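Grip force and pause rules for flexible items on a shared floor cell?

Asked 9 Aug 2026 – viewed 278 times

We are writing a site procedure for a small arm that handles soft goods: card holders, wallets, sleeves. The controller is from Nomitz. Our draft sets one force limit for all items and requires a pause after each lift. The reviewer says the pause is arbitrary. Is there accepted practice?
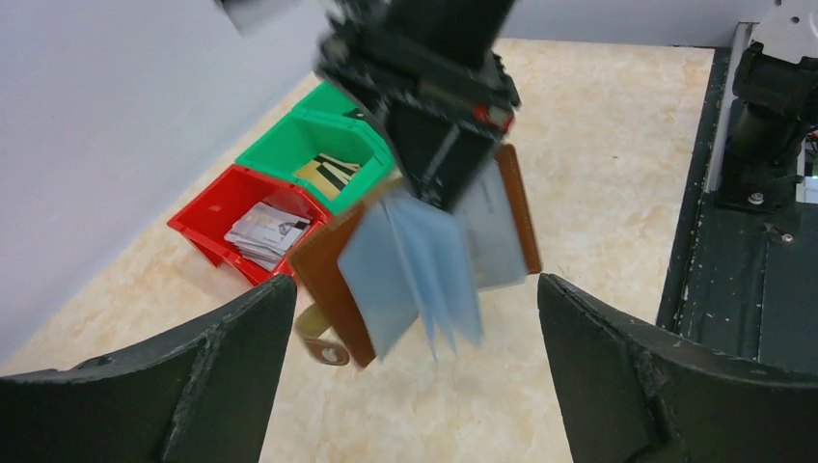

Open card holder held in the gripper, storage bins at left.

The draft also says nothing about covers or sleeves that hang below the grip point.

3 answers

Answer by Ulberg – score 145
Split the rule. Force limits belong to the item class and should come from your own grip tests, recorded with the finger pads in the condition you run them. The pause belongs to the motion profile. Write it as a condition (load settled, grip signal stable) and give a timeout. For hanging parts, measure clearance from the lowest point of the item when open – not from the fingertips. Your risk assessment still decides whether people may enter the cell.

Answer by Gello
We use 709 ms after every lift. Never had a complaint.

Answer by Morris
A fixed time is okay as a fallback if you write down how you got it. I would also require a new grip test whenever the pads are changed. Bins go on the layout drawing too, with the open side marked.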